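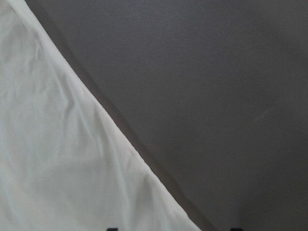 Youssra Berrada wrote in to say that she always folds her sheets on the bed, and they always come out like a sandwich wrapper. Could she please have a way that works for a tired person at nine at night?

Yes! Get off the bed, Youssra! A mattress gives under your hands, so every crease you push away just pops up somewhere else. A table is so much better, and even a small kitchen one will do if you let the extra cloth hang over the far side (wipe up the crumbs first, I have learned this).

Start with one long edge. Lay it straight along the table, then smooth away from it with your flat forearm - much quicker than fussing with your fingertips. Long, shallow ripples will slide right out. A sharp crease won't, so give it a light spritz of water and go and put the kettle on.

I've got 64 pieces of linen in my closet at the moment, counting napkins, and the thing that helped most was marking the table. I roll out brown paper and put down strips of painter's tape as guide lines. Line up your edge with a strip, fold to the next strip, and everything ends up the same width. I love it more than is reasonable. 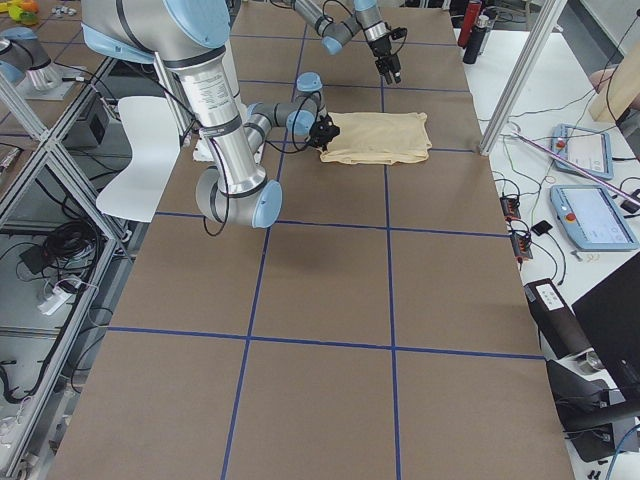
Pin down one corner before you fold the opposite side over. Your other hand is fine, or a clean can of beans if the cloth is slippery. Then bring the far corners to you, let the air out with one slow sweep, and fold again. Three folds is plenty for a tablecloth. Go past that and you get a fat little brick that springs open on the shelf.

The bottom edge will probably still be a bit wavy. Leave it! Tuck that side toward the back of the closet and the smooth fold faces out.

Fitted sheets are a whole other story (tuck the corners into each other first, then square it up on the tape lines), and I'll get to those in October, along with the Zollden shelf dividers that Owen keeps asking me about.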